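Ginton Play Kitchen Table: Set-up Guide
Section 4. Laying out the table and the food set
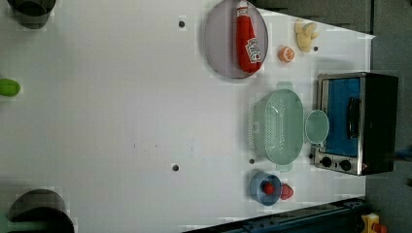 Fig. 4.1 Table top seen from above, with the toaster oven, colander, plate and food pieces set out.

Last updated: 3 February 2024

4.1 Before you start

This section covers the layout of the table top once the legs have been fitted and levelled (Section 3). It applies to the white Ginton table supplied with the Clelline food set. If you have the Testa set, the food pieces are different but the order of work is the same.

You will need:
– the assembled table
– the plate, small bowl, colander and strainer cup
– the food pieces
– the toaster oven
– a soft cloth, slightly damp

Allow a clear floor space of 900 mm along the side where the children will stand. If the table is to be used from more than one side, leave the same space on each.

CAUTION: The toaster oven in this layout is for pretend cooking only. Remove the plug from the wall socket and tie up the lead before the table is used. Never put play food in an oven that is plugged in. The pieces will melt or scorch.

4.2 Preparing the surface

1. Wipe the table top with the damp cloth and dry it. The surface is matt and shows grease marks, so avoid polish and spray waxes.

2. Check the small holes in the table top. Leave them open. They are used for the raised shelf (Section 6) and should not be filled or taped over. Clear any crumbs or modelling dough with a wooden cocktail stick.

3. Press down on each corner in turn. If the table rocks, go back to Section 3 and adjust the feet before putting anything on top.

Note: Keep small loose items such as beads and dried lentils off this table. They lodge in the holes and are awkward to get out.

4.3 Placing the toaster oven

The oven is the heaviest item and goes on first.

1. Lift the oven with both hands underneath. Do not lift it by the door handle.

2. Set it down at one end of the table with its door facing the rest of the table top. Check that all its feet are on the surface and that none is sitting over a hole.

3. Open the door fully and close it again. The door needs room to come down flat. If it touches the colander or anything else, leave the oven where it is and move the other item.

4. Turn both control knobs to their off position. On the layout in Fig. 4.1 the knobs are on the steel panel below the door. Other ovens may have them at the side.

5. Tie the lead in a loose loop with the strap provided and tuck it behind the body of the oven.

CAUTION: Do not place the oven with any part overhanging the edge. A child pulling on the door handle can tip it.

4.4 Placing the dishes

1. Put the plate towards one long side of the table, well away from the oven. It is used for serving and for sorting, so it needs free space next to it.

2. Place the colander between the plate and the oven. Turn it so that a child can reach both handles.

3. Put the strainer cup next to the colander. For storage it can rest against the oven, as in Fig. 4.1, but move it clear before opening the door.

4. Put the blue bowl on the side of the table nearest the children. It is the smallest of the open dishes and the one most often carried away, so check for it when packing up.

4.5 Setting out the food

The positions below are a starting layout. Change them as you like once the children know the set.

1. Lay the ketchup bottle on the plate. It may be stood up, but on a busy table it is better on its side.

2. Place the orange next to the plate with the cut side showing.

3. Place the bananas beyond the orange. They come as one bunch. Do not try to pull them apart.

4. Put one strawberry in the bowl and the other beside it. Putting the second one in makes a simple first task for younger children.

5. Leave the colander empty at the start. It is there for "washing" the fruit and for carrying it across the table.

Note: Spare food pieces should be kept in the lidded box under the table. A crowded top leads to pieces being knocked on to the floor.

4.6 Clearing away

1. Return the food to the box first, then the dishes. The strainer cup goes inside the colander.

2. Look inside the oven and shut the door. Food is often left there.

3. Wash hard pieces by hand in warm water with washing-up liquid. Sponge soft pieces only and leave them to air dry. Do not put any part of the set in a dishwasher.

4. Dry the table top, paying attention to the holes.

Lift the oven off before moving the table, even for a short distance. With the oven removed, the table should be carried by 2 adults, holding it by the frame and not by the top.

4.7 Problems

The table dips slightly at the oven end.
Check the weight of the oven. The top is rated for a total load of 28 kg, evenly spread. If the oven is within the limit, tighten the frame bolts at that end.

The table is too high.
The lowest setting gives a top height of 535 mm. If this is still too high for your group, ask for the short leg kit.

The oven slides when the door is opened.
Dry the surface under the feet. If it still moves, fit the clear grip pads from the Liltley accessory pack, one under each foot.

A dish or food piece is cracked.
Take it out of use straight away. Single replacements can be ordered using the parts list in Section 8. The parts list was revised in August, so older part numbers may not match – check against the drawing before ordering.

Continue to Section 5 for fitting the side rail.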